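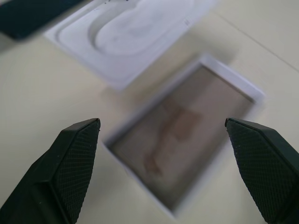 From: Kazimiera Tokarz
To: teleop-users
Date: 2nd June
Subject: Re: Tray and insert task, how slow should the demos be?

On the Dehghan thread, Gurodcombe wrote:

> We are collecting demonstrations for a packing task, white tray into a
> molded insert, two-finger gripper, wrist camera plus one overhead.
> Operators drive the arm with a hand controller. We have 400 episodes
> so far. The policy reaches the tray nearly every time and then stalls
> with the fingers open on either side of it. It will sit there until
> the timeout. Is this a data quantity problem? I have seen people
> quote 2,000 or 3,000 episodes for this sort of thing and we do not
> have the operator hours for that. Also, should we be asking people to
> go slower? At the moment they go at whatever speed they like.

We had the same stall at Fotley on a very similar task, so I'll say what we changed. Your setup may differ.

I would not collect more until you have looked at the pauses. Plot gripper opening and arm speed against time for 20 or so of your episodes and look at the stretch just before the close. In ours, most operators stopped above the tray while they checked the overhead view, sometimes for several seconds. So a large share of the frames with the tray between the fingers had an action of "stay where you are". The policy learned that very well.

What we did, in order:

1. Trimmed the idle frames. Anything where the arm moved less than a small threshold and the gripper command did not change was dropped, except for a few frames on each side of a gripper event. If you drop those too, the close command ends up right against the approach and the policy starts closing early. We lost an afternoon to that.

2. Turned off the overhead view for the operators during the last part of the approach. They drove from the wrist view only. They complained for a day and then got used to it. If the person needs a view the policy does not use, the pause will come back.

3. Fixed the speed range. I would not tell people to go slower. Slow demos gave us more dithering. We asked for one steady approach and a close without a stop, and threw out the ones that had a stop in them. New operators did 18 practice runs before anything was saved.

4. Varied the tray angle on purpose. Left to themselves, people set the tray square to the table edge after each reset. We now put it down at an angle and move the insert as well. Check your first frames for this. If they all look alike, you have much less data than the episode count says.

For grasping, pick one rule and write it down. Ours is across the short side, fingertips just below the rim. We had one operator taking the tray by a corner and another pushing it against the insert first to line it up. Both worked fine by hand, and mixed together they gave us a policy that hovered between the two.

On your question about numbers, after the cleanup we trained on fewer episodes than you have now and the stall went away on our table. It still misses the insert more often than I'd like. The tray goes in with one end high and the policy opens anyway. We are recording corrections for that, where the operator takes over after the bad release and presses the high end down. I don't have results yet.

One thing to check on the Rarkanton controller if that is what you are using: the trigger has a dead zone at the start of its travel, and the default logger saves the raw trigger value, so what is in the file does not match what the gripper got. We only noticed in May, after replaying some episodes open loop. Log the command sent to the gripper instead.

I can send the trimming script if you want it. It expects our file layout, so you would have to change the field names at the top.

Kazimiera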